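Section 4. Threading the Lunach and setting the tension

Read this before you sew anything you care about. Most of the trouble people have with the Lunach is threading, and it takes two minutes to redo.

Before you start
Power off. Presser foot UP. If the foot is down the tension discs are closed and the thread rides on top of them instead of going between. You get a bird's nest under the fabric and blame the bobbin.

You need: one spool of 50 weight cotton, one wound bobbin (Lunach size only, the Kikent bobbins look the same but are a hair taller and will jam), small scissors, a scrap of two layers plus batting.

4.1 Bobbin
1. Slide the cover plate toward you. It sticks on new machines, push harder.
2. Drop the bobbin in so the thread comes off counterclockwise.
3. Pull thread into the slot, then left under the flat spring. You should feel a light drag. No drag, take it out and do it again.
4. Leave a tail as long as your hand. Close the cover.

Note: if the bobbin was wound at full speed with polyester it may be stretched. Rewind it slow.

4.2 Top thread
1. Spool on the pin, thread coming off the back. Cap on. Use the small cap for small spools, the big one catches.
2. Through guide 1, down the right channel, around the bottom, up the left channel.
3. Over the take-up lever from right to left. If you can't see the lever turn the handwheel toward you til it comes up.
4. Down again, behind the needle bar guide. Everyone skips this one.
5. Needle front to back. Pull four inches or so through and lay it under the foot to the left.

CAUTION – never turn the handwheel away from you. It throws the timing off and that is a shop repair, not a home one.

4.3 Bringing up the bobbin thread
Hold the top tail loosely. One full turn of the handwheel toward you. A loop comes up. Fish it out with the scissor tips (closed!) and put both tails to the back.

4.4 Tension
Dial starts at 4. For piecing leave it there. For quilting through batting go to 3 and stitch a test line on your scrap.

Bobbin thread showing on top: dial down half a number.
Top thread lying flat on the back like a string: dial up half a number.
Loops on the back: not the dial. Rethread, foot up.

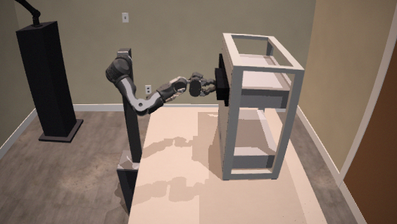 Spyros Kovačević wrote in that he had gone all the way down to 1 on his and still got bobbin dots on the top of the quilt, and what fixed it in the end was a new needle, a size 90 in place of the 75 he'd had in since the winter. So change the needle first, then touch the dial. Good advice and it should of been in the first version of this guide.

Change only one thing at a time. Stitch a line, write the number next to it on the scrap with a pen, move the dial, stitch another. Keep the scrap.

If you use the Prorkden bobbin case (sold separately, part 2668) the starting number is 3, not 4. The screw on the side is set at the factory. Quarter turn at most if you must – mark where it was before you move it.

4.5 Free motion
1. Drop the feed dogs, lever at the back, push left.
2. Darning foot on. Tighten with the screwdriver, finger tight works loose.
3. Stitch length to 0.
4. Speed slider in the middle. Top speed is 715 stitches a minute and you do not want that yet.
5. Bring up the bobbin thread as in 4.3, take three tiny stitches in place, clip tails, go.

Note: eyelashes on the back of your curves mean hands are moving faster than the needle. Slow the hands or speed up the machine a little. Try that before the tension.

CAUTION – feed dogs stay down until you raise the lever AND turn the handwheel once. Forget that and your next seam goes nowhere.

4.6 When to stop and oil
Lint out at every bobbin change. One drop of oil on the hook race after each big project, then sew on a scrap til it runs clean. Clear machine oil only.

Questions on threading go to Nataša Mujić at the Nedeljković shop counter, extension 183. Have your serial number ready, its on the plate underneath. Bring the scrap with the numbers on it if you come in.

Section 5 covers the walking foot.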